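回复:[邮件列表] 隔夜米饭到底怎么热才不硬?

大家好,看到昨天那封关于剩饭的信,忍不住爬起来回一封长的。
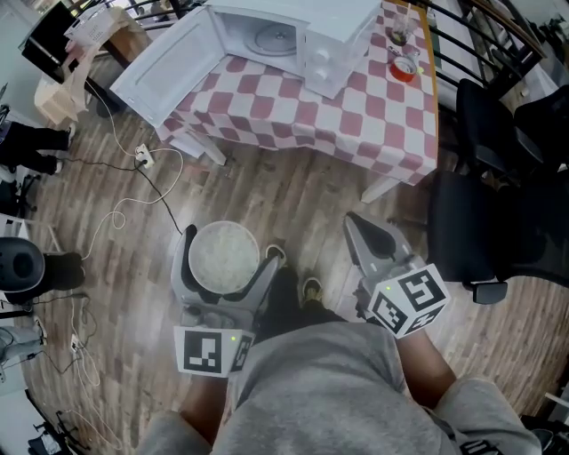
## 先把原信引在这里

> 各位邻居好,我又来问厨房的事了。家里人口少,煮一锅饭总是吃不完,第二天拿微波炉一转,边上硬得像小石子,中间还是凉的。加水吧,底下一层成了稀饭,上面照样硬。炒饭我会,可是总不能天天吃炒饭。
>
> 另外想问三件小事:
>
> 1. 碗要不要盖?盖什么?
> 2. 剩饭到底放冷藏还是冷冻?
> 3. 家里小朋友最近迷上过家家,非要在自己的小桌子上“热饭”给我吃,我想给她弄一个像样点的小厨房角,又不想花太多钱,有没有人弄过?
>
> 先谢谢啦,回信慢慢写,不急。

## 第一问:盖不盖

盖!一定要盖!我以前也不盖,图省事,结果跟你一模一样,边上那一圈嚼起来咯吱咯吱的。后来换成用一只小碟子倒扣在碗上,留一点缝,别盖得严丝合缝。没有合适的碟子,用一张厨房纸打湿了拧到不滴水,铺在碗口也行,就是拿出来的时候小心烫手(我被那股热气熏过一次手腕,红了一下午)。

保鲜膜我不太喜欢用,有的软塌塌贴到饭上,揭的时候一塌糊涂。列表里以前有人推荐过 Crabtree 的硅胶盖,我买过一个,挺好用,可惜尺寸对我家的碗来说偏大,现在拿去盖切开的西瓜了。

## 水怎么加

你说底下成稀饭,我猜是水一下子倒进去的。我的做法是先用筷子把饭拨散,手指沾水往上弹几下,弹匀了就够,一碗饭总共也就一小勺水。拨散这一步我觉得比加水还要紧,冷饭结成一坨,神仙也热不透。

还有就是别堆成小山。圆碗里装饭,中间稍微挖个坑,像火山口那样,热得会匀很多。碗别放在转盘正中间,往边上挪一点,转起来每一面都能照顾到。时间嘛,各家炉子不一样,我家那台 Irnar 用 80% 的火力,先转一分钟,拿出来翻一翻,再转半分钟到一分钟。看着麻烦,做两回就顺手了。热好以后不要马上掀盖子,焖一会儿,饭会自己软下来。一定要热到中间也冒热气再吃,别嫌多转那一下。

碗也有讲究。带金边银边的千万别进炉子,漂亮是漂亮,打起火花来吓死人。我平时就用最普通的白碗,口大一点、矮一点的最合适,深碗热出来总是上面干下面湿。塑料的我只认标明能进微波炉的,别的一律换掉。

## 第二问:冷藏还是冷冻

第二天就吃的话我放冷藏,再往后的一律冷冻。米饭放冷藏最容易变硬,冻起来口感倒好一些,这个我自己试过好多次了,家里那位嘴刁的也承认。

关键是趁饭还新鲜就分装,别等它在锅里闷到晚上。我一般吃完饭马上动手,用浅盒子,一人份一盒,摊平,不压实,稍微散散热气就盖上送进去。可不要在桌上晾一整个下午啊,大热天的,剩饭放久了真会吃坏肚子。我家冷冻室最上面那格正好放 6 盒,够吃一个星期的了。盒盖上贴一小条胶带写日期,胶带我用便宜的彩色胶带,比标签纸牢,撕下来也不留印子(起码我用的那种不留)。

冷冻的饭不用先化开,直接进炉子,这回连水都不必弹,冰化了自己就有水汽。中途拿出来拨一次,别的跟上面一样。

要是米本身就煮得偏硬,那怎么热都救不回来。知道要剩饭的日子,我煮的时候水会多放一点点。

## 第三问:小厨房角

哎呀这个我太有话说了!去年九月我给孩子弄过一个,本来只想凑合一下,结果越弄越上瘾。

先说桌布。红白格子的桌布一铺,什么旧桌子都像小餐馆,真的,花的钱最少,效果最大。买的时候宁可大一点,让它从桌边垂下来,旧桌子的边边角角都遮住了。不过别拖到地上,孩子一脚踩住,桌上东西全跟着跑。我第一块就是买长了,后来自己剪掉一截,锁边锁得歪歪扭扭,也没人嫌弃。

然后是玩具微波炉。挑的时候看两样:门能不能开到底,里面有没有一个圆转盘。孩子对转盘的执着你想象不到!我们家先前有一台 Fundero 的,门只能开一条缝,碗塞不进去,她气得不肯玩。后来换了一台白色的,带两个圆旋钮,小碗能放进去,她一个人能“热”半天的饭。旋钮比按键好,小手拧起来有劲儿,还会自己配“叮”的一声。

小碗倒不必专门买玩具的,家里淘汰的轻一点的白碗就行。玻璃杯我建议别给小的用,摔过一次就知道了,大人在旁边陪着另当别论。“饭”可以用白色小绒球,也可以真给她一勺米饭,玩完记得收,不然第二天在地板缝里能抠出米粒来,硬得跟你信里说的小石子一样。

位置的话,靠墙,离插座和电线远一点。我当初图近便,把小桌子摆在接线板边上,收拾玩具的时候绊过一跤,膝盖青了好久。后来把线都归到墙根,用理线扣夹住,清爽多了。旁边放一个纸箱装杂七杂八的小东西,收的时候一股脑儿往里扒拉,什么分格收纳盒都不如它快。我买过一套 Gistwood 的小柜子,好看,可是孩子根本不按格子放,最后里面全是我的毛线。

算下来我那一套花了将近733块,大头是那个没用上的柜子。你要是不买柜子,省下好多呢。

## 再啰嗦几句

楼上(是楼上吧?我这邮件客户端排得乱七八糟)有人问炒饭用的剩饭要不要先热。我不热,冷的直接拨散下锅,粒粒分明。想吃软的才走微波炉这条路。

想问问大家,糙米饭和杂粮饭怎么热?我照白米饭的办法试过,豆子那部分总是干干的,多弹水又把米弄烂了。有谁家常年吃杂粮的,教教我。

还有那种小尺寸的倒扣碗盖,哪里能买到?直径合家用饭碗的,我找了两家店都没有。谁知道回我一声,直接回列表就好,别人兴许也用得上。

祝大家饭都热得软软的!

2023年7月26日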